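Two White Tables and a Break at Four O'Clock: How I Keep the Snack Corner Under Control

I love an afternoon break more than almost any other part of the day, and for years mine happened on top of whatever I was working on. Crumbs in the keyboard, a ring on the electric bill, a pen that smelled of coffee. Then I gave the break its own spot and oh, what a difference!

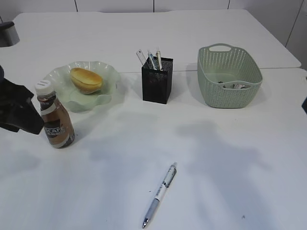
The whole setup comes down to a few ordinary things that live on the table all the time: a dish for the bread roll, a mesh holder for pens, and a green basket for wrappers and scraps. A bottle of iced coffee joins them when I want one. None of it was bought as a set, and most of it was in the house already.

Start with the dish

Give your snack a real dish. I used to put a roll down on a paper towel, and the paper towel would skate off the table the minute I reached for something. A glass dish with a bit of a rim stays where you put it and catches the flakes from a shiny crust, and you only have one thing to rinse afterward.

Mine has a wavy rim, so it needs a little more attention than a plain bowl. Crumbs and butter like to sit in the dips. I let it stand in warm water with a drop of dish soap for 15 minutes, then go along the ruffles with a soft old toothbrush. Rinse, and dry it right away with a lint-free cloth. If your water is hard like ours, a splash of white vinegar in the rinse brings colored glass right back (try it on a green one, it's a joy).

My neighbor Shamim Siddiqui uses her pretty dishes every single day and keeps the plain ones for company. I've come around to her way of thinking!

Bottled drinks

A cold bottle sweats, and a paper label that gets soaked will leave little rolled-up bits all over a white surface. Wipe the bottle down before you bring it over. Keep the cap on between sips, too. Milky coffee drinks go off quickly once they're open, so whatever I haven't finished goes straight back in the fridge and gets used up the next morning over ice.

For sticky drips on the screw cap, run the cap under the hot tap and rub the ribs with a thumbnail through a damp cloth. Takes seconds.

The pen holder

Mesh is wonderful because you can see the dust, and terrible because you can see the dust. Take everything out, turn the holder upside down over the trash and give it a good tap. Then use a dry paintbrush, the cheap one-inch kind, from the inside out. If something inky has leaked in the bottom, dab it with rubbing alcohol on a cotton swab.

I keep only a handful of things in mine. Every pen has to write on the first try or it goes. Test them all on the back of an envelope while the kettle's on, it's oddly satisfying.

A small basket for scraps

This is my favorite tip of the lot. Put a small open basket within reach and let it be the place for wrappers, twist ties, receipts you don't need, all of it. A full-size trash can across the room just doesn't get used in the middle of a break. The little plastic ones made to look like woven rattan are great for this job, and the handle hole makes them easy to carry to the kitchen.

Empty it at the end of the day, even if there's hardly anything in it. Once a week I wash ours in the sink with a squirt of dish soap and a nail brush, working across the little holes, and stand it on end on the drainer. Don't put the thin ones in the dishwasher. I warped one beautifully that way.

White tabletops

White shows everything, and I still wouldn't trade. Here's what works on ours:

Coffee rings: baking soda and water mixed to a soft paste, left on for a few minutes, wiped off with a damp cloth. Try a hidden spot first.

Pen marks: rubbing alcohol on a cotton pad, dabbed on, never scrubbed in circles.

Crumbs: sweep them toward you with a dry cloth before anything wet touches the table, or you'll be making paste.

If you've pushed two tables together, as we have, the join is where it all ends up. I run an old gift card wrapped in a thin cloth along it, then do the front edge of the higher one with the same cloth. Dayana Chávez, who wrote in after my December page on drawers, uses a dry pastry brush for hers. I tried it and it's faster than my way, especially for bread crumbs.

The whole reset takes me less time than drinking the coffee. Dish to the sink, basket emptied, pens back in the holder, one wipe from the back to the front. I do it around half past four, with the radio on.

Next month: lunch boxes, and what to do about lids that smell of onion.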